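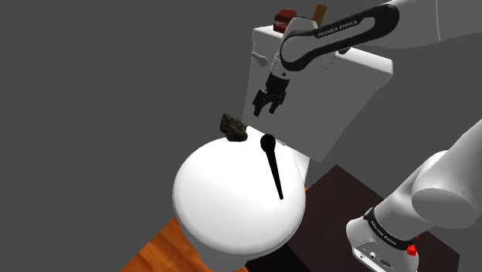 About Skastalow

Skastalow is a small robotics company. We set up and look after robot cells for firms that make cleaning equipment and bathroom fittings. Most of our work is done in simulation first and on the floor second. We have 14 employees and one workshop, on the upper level of the old Lundgren building in Sustberg.

The company was started by Brynhildur Ingvarsson, who had spent years servicing packaging lines and wanted to do the setup work as well. Tharindu Dewan joined in the first spring and runs the simulation side. Between them they still check every cell before it goes to a customer.

The Ceka cell

Our main project is a bathroom cell we call Ceka. It has a Franka Emika arm with a parallel gripper, mounted on a dark brown platform next to a white toilet with a tank. The arm practices reaching for things on and near the toilet. We keep a simulated version and a real one, and the two are meant to match. When they stop matching, we find out why before we do anything else.

The simulated cell was rebuilt and signed off on 14/09/2020. It replaced an older model in which the lid was flat. A flat lid was easier to compute, but objects lay on it in a way they never do on a curved one, and the gripper heights we took from it were wrong.

How we set it up

The base goes in first. Its position on the platform is measured from the front corner and entered once, in one file, and every other position in the cell is worked out from that. The toilet comes next, then the tank. We check that the arm can reach over the back of the lid without the elbow coming close to the tank. If it can't, we move the base and start again.

Then we set the fingers. In simulation they are opened and closed 65 times before any task is run, and the gap is logged each time. Loose objects go in last. Each one gets a weight and a friction value, and we let it fall a short distance onto the lid to see whether it settles or slides off. Long, thin objects with a heavy end are the worst for this. Some of them took us most of March. 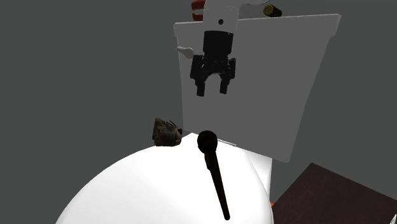

The Ceka cell in simulation, with the gripper open above a curved white surface.

Looking after it

A simulated cell needs maintenance like any other. Software updates change how contacts are handled, and a setup that ran well before an update may shake or drift after it. We run the same 192 test reaches after every update and compare them with the last good set. If a reach ends in a different place, the update waits.

On the real arm the work is more ordinary:

Wipe the fingers and check the pads for wear.
Tighten the flange screws to the figure on the card.
Look over the cables at the wrist and the base.
Run the arm slowly to its home position and listen.
Write down what was done, even if nothing was wrong.

Our finger pads are changed after 3000 grips. We used to wait until they looked worn, and by then the gripper had been missing small objects for days.

When something breaks

Customers call us and speak to the person who set up their cell. We ask for the log first. In many cases we can repeat the fault in simulation the same day and send back a corrected file. If the problem is mechanical, we come out with parts – we keep spare flanges and fingers for every cell we have installed.

Repairs are written up in the cell's own notebook, which stays with the cell. Brynhildur insists on paper for this. Tharindu scans the pages.

Working with us

We take on a few new cells a year. A first visit is free and usually takes a morning. Bring the objects you want handled, including the awkward ones. The workshop entrance is at the back of the Lundgren building, up the outside stairs, and deliveries should use the freight elevator on the yard side.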